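Two-arm table build – cable routing and camera height
Aug 29, 2024

ayeong_m
Second arm is finally on the table! Rails are 60 cm apart. My problem is the cables – the cable loops still bug me. Zip ties or sleeve?

bangdh
Sleeve. Ties chewed through my jacket in March.

swban30
Disagree, a sleeve that long gets stiff and the wrist fights it. Leave the loops, just make them smaller. Where are your cameras?

ayeong_m
One low by the tabletop, one up high, one on the wrist. Dong-hyun thinks the low one is useless, I kind of love it.

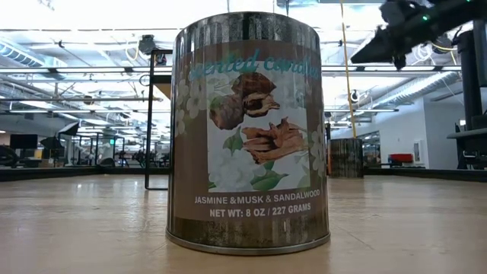
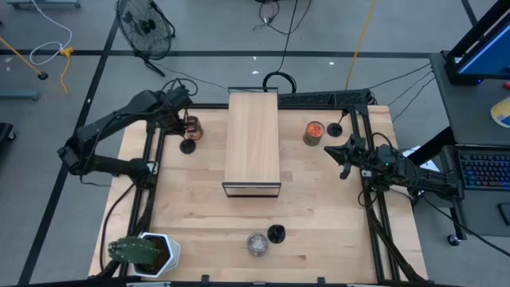
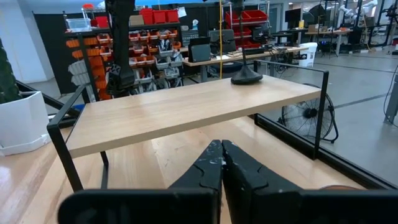

Low, high and wrist views, in that order

bangdh
Still say raise the low one. All I get is candle can.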